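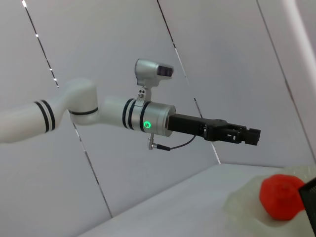 By Birsen Oral

KERKOV RELEASES A GREY TABLE, AFTER CONSIDERABLE DISCUSSION

Kerkov, the Geelong furniture maker, will put its new worktable on sale in March. It is called the Ukanari. It has a flat top and legs, and it comes in pale grey.

The company is aware that pale grey has been done. It was done by filing cabinets, by tram interiors and by most of the sky over Corio Bay between June and September. Kerkov's designers spent the better part of a winter looking at other colours, including a green that everybody liked until it was the size of a table, and came back to grey with their dignity mostly intact.

"You want to be able to find a small dark screw on it," said Shahram Ebrahimi, head of design at Kerkov. "You can't find one on walnut. I have a walnut bench at home and I have been a screw short since it arrived."

The Ukanari is made for workrooms, school science blocks, repair benches and the sort of spare room where a printer goes to be argued with. The top is 800 mm deep, enough for a person to lean on with both elbows and still have somewhere to put a cup of tea. Kerkov does not recommend putting a cup of tea on any worktable, and has tested the surface against tea at length.

There are two lengths. The shorter will go through a standard doorway on its side, provided the people carrying it are on speaking terms. The longer should be ordered with a tape measure in hand. Both can be bought with fixed legs or with adjustable feet for uneven floors, and Kerkov suggests the feet to anyone in a weatherboard house, whatever the real estate agent told them about the stumps.

The finish has a low sheen, the result of complaints about the company's previous table, the Sarov, which bounced a ceiling light straight into the eyes of whoever was sitting at it. The Sarov remains available in white while stocks last. Stocks are lasting very well.

Early tables went to a handful of customers last year. Hamisi Kirui, who repairs clocks and sewing machines in Ballarat, has kept his.

"It's level and it doesn't wobble," he said. "I was asked if I wanted to add anything to that. I thought about it over the weekend and I don't."

The shorter Ukanari is $1,030, including GST and delivery in metropolitan Melbourne and Geelong. Pricing for the longer table depends on legs and is available from the showroom. Country and interstate freight is quoted separately, and Kerkov asks that customers sit down before opening the quote.

Care is simple. Wipe with a damp cloth and a little dishwashing liquid. No steel wool, no oven cleaner, and please cut the carpet on the carpet.

The table can be seen at the Kerkov showroom, open every day but Tuesday, when the staff are out delivering. Parking is at the rear, behind the tyre place.

Trade and school orders: ask for Vasco Brandão at the showroom.
Media enquiries: Birsen Oral, Kerkov. Sample squares of the top can be posted on request, in pale grey.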